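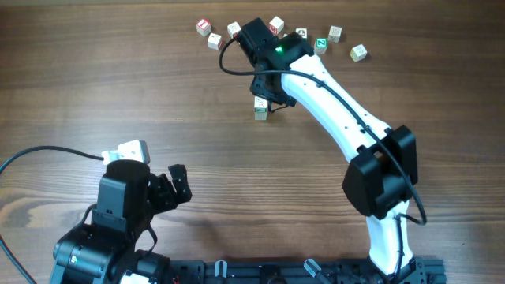

So I've been teaching a robot to pick up alphabet blocks, and I have opinions now.

If you've been reading this blog for a while you'll know I bought the Prendby kit back in December, built it over two long evenings, and then mostly used it to poke things off the edge of the kitchen counter. Well, I finally got serious! The plan is to train it to pick up one little wooden block and set it down in the middle of the table. One block, from a messy pile, every time. My nephew is three and could do this in his sleep, but he also had a head start.

The way you do it is you drive the arm yourself, over and over, and record everything. Prendby calls each run a "take." I have a small handle thing (the leader, in their manual) that I hold in my right hand, and whatever my hand does, the arm does a split second later. Squeeze, and the gripper closes. Let go, and it opens. It feels wonderful for maybe ten minutes and then you notice your shoulder has crept up to your ear.

The Clarkard guide says to start with 80 takes. I did 80. The trained arm went confidently to the pile, hung over it, and closed on thin air a finger's width from the nearest block. Every single try. So I did more, and at 175 takes it could get a block if the block was sitting by itself with some space around it. Anything touching another block, forget it.

I went back and watched my own takes, which was humbling. I'm sloppy! I come in from a different side each time, I stop and think halfway, I nudge a block out of the way and then go for a different one because it looks easier. All of that goes into the recording. The arm has no idea that the pause was me deciding whether I wanted more coffee. It just learns that hanging around above the blocks is part of the job. 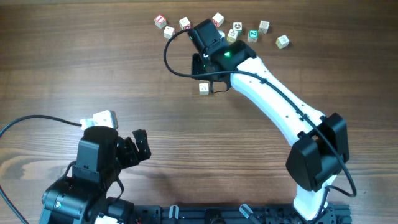

My new rules, then. Pick the block before hitting record and stick with it. Come down slowly, but keep moving. If I fumble, I throw out the whole take, even if I saved it at the end and felt clever about it. And I turn the blocks between takes so the letters and colors don't always face the same way – my first batch was almost all the same layout, because I'm lazy and kept putting things back where I'd found them.

Also, cables. Please leave yourself slack. I had one tied down too neatly and the wrist would reach so far and then sort of sulk. I cut the tie and let it loop however it wants, and it looks like a mess, but the arm gets where it's going.

The other thing I changed was where I look. I used to stare right at the table while driving, and a guy on the Vitetwood forum pointed out that the arm only gets the camera view, so I should drive from that too. I hated it. Depth is so hard on a flat screen, and I spent a whole evening squashing the gripper into the tabletop. But I'm getting better, and the takes do look cleaner when I play them back.

I'm aiming for 300 good ones before I train again. The El-Sayed write-up I linked last month got there with fewer, but they used big foam cubes and one cube at a time, so I'm trying not to compare. Two-armed stuff comes after this. I'd love to have one arm pass a block to the other, and I've already tried driving both by hand, one leader in each fist – my left hand is hopeless. It drifts off while I'm concentrating on the right.

If any of you have a trick for keeping your wrist relaxed through a long session, leave it in the comments. I'm currently propping my elbow on a folded towel and it keeps sliding off the chair.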